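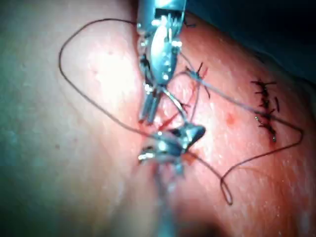 *Two silver instruments with a curved needle between them.*

# Clidik Street Kit

The Clidik Street Kit is a boxed set of beech blocks and printed base sheets for laying out a neighbourhood on a tabletop, and we at Dravden have been fussing over it for longer than we care to admit. It began as something for our own evening meetings, where people who had never read a site plan in their lives wanted to know where the corner shop would go (and quite right too!).

There are 198 pieces in the box, covering 16 building types from a plain terraced pair to a small block of flats with shops below. Everything is at the same scale, so a cul-de-sac takes up as much table as it would really take up ground - a surprise to most people the first time they lay one out.

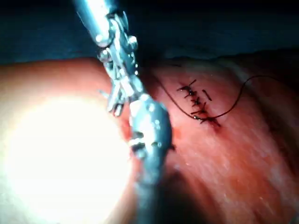 The road strips come in three widths and join with a simple notch. We've kept the parking bays as separate pieces, which makes it easy to argue about them, and you will argue about them. Gardens, verges and footpaths are on thick card, and if the card gets tatty after a few school visits we sell replacements by the sheet.

Blocks are finished with a clear oil and wipe clean with a damp cloth. Please don't soak them.
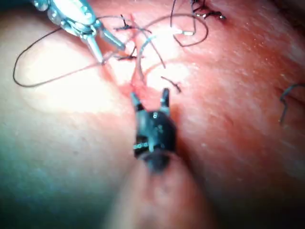
One customer wrote to us that the bus stops were far too easy to lose and that she'd like the trees a little heavier, though her group had still redrawn their whole estate road by teatime. The August batch has heavier trees, and spare bus stops in a little bag.

## Ordering

- Full kit, lidded box: in stock
- Buvano base sheet (river town): pack of 50
- Kong base sheet (hillside): made to order, allow 15 working days

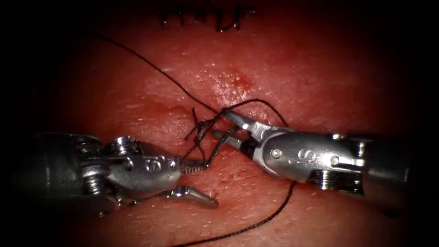 *Two instruments meeting at a black suture knot.*

Base sheets fit any edition of the kit, including the old one in the green box.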